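Home Safe Home: Break-In Tips, Sorted
Posted by Debora Valentini, 29 Apr 2022
Filed under: Doors and Windows, Around the House

Every December the Ineck police leave a leaflet in the mailbox, and every December the hardware stores put out a rack of gadgets to go with it. I've tried a fair number of both. Some of it is sound. A lot of it is there to sell you something.

Fake cameras
Skip them. The Fornik model I bought has a red light that blinks day and night, and I have yet to see a working camera do that. The wire on the back goes nowhere and anyone on the porch can see it. If you want a camera, buy one that records, and check the picture after dark before you screw it to the wall.

Longer screws in the strike plate
Do this one first. Look at the metal plate on the door frame where the bolt goes in. The screws that came with mine barely got past the trim. Swap them for three-inch screws that bite into the stud. Drill a pilot hole or you'll split the wood. You need a drill and a few minutes per door.

Hollow books, fake soup cans and the rest
I'm not convinced. A soup can belongs in the kitchen, and plenty of people who buy one put it on the bedroom closet shelf. The bigger risk is forgetting. A neighbor on Ferraro Street gave hers to the food drive with two rings inside. 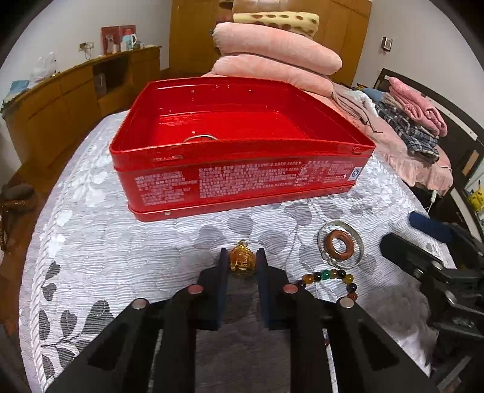 Amber-and-gold pendant, with an open red tin behind it.

Write it down
Dull, but it works better than hiding. Keep a list of what you own with serial numbers where there are any, and a plain photo of each piece from the front and back. Send a copy to somebody outside the house. A list that lives in the desk goes out the door with the laptop.

Engraving pens
The leaflet says to engrave everything. Fine for a bike or a table saw. On a watch or a ring I'd leave it alone – ask a jeweler first if you must. Don't use your Social Security number, whatever your uncle did in the garage.

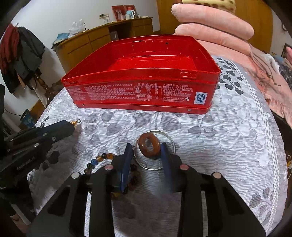 Agate ring, glass bangle and red tin on a leaf-patterned bedspread.

Lights on a timer
Good, if you vary the times. One lamp that comes on at 6 sharp every night for a week looks like a timer. I use two, in different rooms, set apart from each other. The Nimalik "TV simulator" threw a blue flicker on my ceiling that looked like no show I've ever watched. Returned it.

Window stickers
Alarm company stickers with no alarm behind them: maybe. I've heard it argued both ways and never seen anything I'd trust. They're cheap, so suit yourself, but don't count one as a lock.

Sliding doors
Cut a dowel to fit snugly in the bottom track. Mine came out of the scrap bin. Check that the door can't be lifted off the track too, as older ones often can.

Next up: garage door openers, and whether the zip-tie trick is worth the trouble.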